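3.2 Field sites and well selection

The Amonen basin is drained by a single river that loses water to the alluvium along its upper reach and gains water from it below the town of Clevden. Farms in the upper reach depend almost entirely on pumped groundwater, while those downstream of Clevden use a mix of canal water and shallow wells. We chose the basin because both kinds of use occur over the same aquifer and because older water-level records exist for part of it.

Candidate wells were taken from the district register. A well was kept if it met three conditions: the owner agreed to repeat visits, the casing was open enough to pass a water-level tape, and the depth of the screened interval was known from a driller's log. Twenty wells passed. Of these, 13 are irrigation wells that are pumped for part of the year, and the rest are domestic or disused. Two of the disused wells had been part of an earlier survey by Bakhtiari and Falcão, which let us tie our datum to theirs.

The register gives ground elevations read from topographic sheets, and these were not good enough for our purpose. In the flat ground near Jevau the hydraulic gradient is so gentle that an elevation error of one meter can reverse the apparent direction of flow between neighboring wells. We therefore surveyed the top of every casing by differential leveling from the benchmark at the Clevden bridge. Closure errors were small compared with the seasonal change in head and are not carried further in the analysis.

3.3 Water-level measurement

Depth to water was measured with an electric tape from a notch filed in the casing rim. Each reading was repeated until two successive values agreed. In irrigation wells we asked the owner to stop the pump the evening before the visit, and the reading was taken early the next morning. This was not always possible. Where the pump had been running within the previous 12 hours the reading was flagged as "recovering" and was left out of the contour maps, although it was kept in the hydrographs.

The first full round was completed on June 23, 2021, before the main irrigation demand. A second round followed in August, when most of the upper-reach pumps were in daily use. Pressure loggers were left in four of the disused wells between rounds and recorded at hourly intervals. One logger, at the Mazandarani farm, slipped on its cable partway through the season. The shift shows as a single step in the record and was removed by matching the logger to the tape reading at the end of the deployment.

Barometric effects were checked by comparing the logger records with a pressure sensor kept in the field office. The two wells nearest the river showed almost no response, as would be expected in an unconfined setting. The other two showed a clear inverse response, which suggests that the clay layer described in the Jevau logs extends farther north than the published map shows.

3.4 Pumping rates

Few of the irrigation wells have working meters. Noura Nimri and Keyvan Arabzadeh estimated discharge by timing the filling of a container of known volume at the outlet pipe. The method works well for the smaller pumps and poorly for the larger ones, where the container fills too quickly for the timing to mean much. For the larger pumps we used the trajectory method on the open pipe and took the mean of repeated readings. Outlet pipes that were partly submerged in a ditch could not be measured with either method, and for those wells the rate was taken from the pump's power draw and the measured lift. 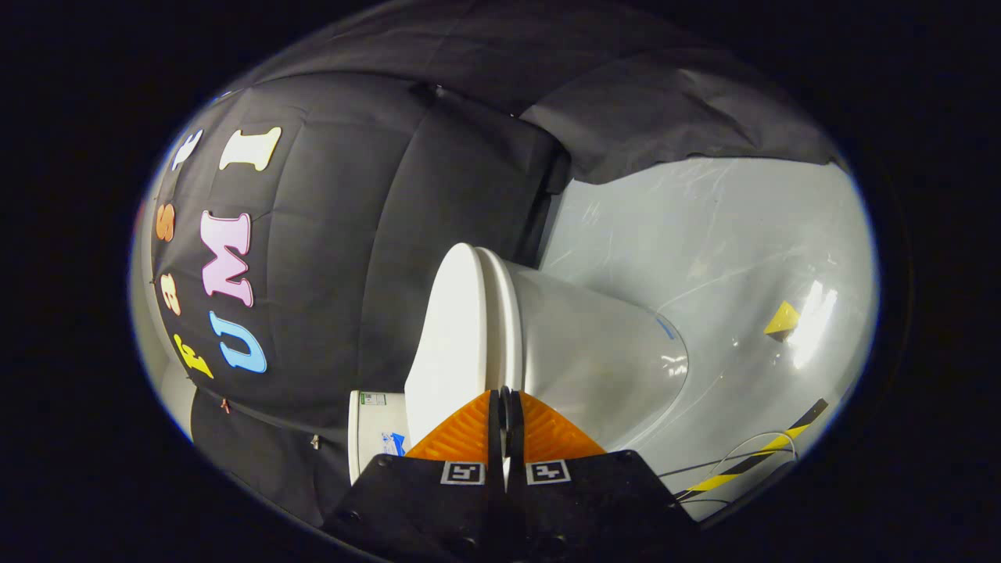 Figure 4. White plastic bucket, lying on its side.

Seasonal volumes were calculated by multiplying the discharge by the hours of operation. Hours came from electricity bills where owners were willing to share them and from interviews where they were not. Interview figures tended to be rounded to whole days. At the farms where we had both sources, the interview totals were higher than the billed hours, and the difference was larger for owners who ran more than one pump. No correction was applied to the interview-only wells, so the total abstraction given in Section 4 should be read as an upper value.

Return flow from irrigation was not measured directly. We followed the approach of Ghaffari and assigned a fixed fraction of applied water to deep percolation, with a lower fraction for the drip-irrigated orchards east of Clevden. The sensitivity of the water balance to this choice is examined in Section 5.2.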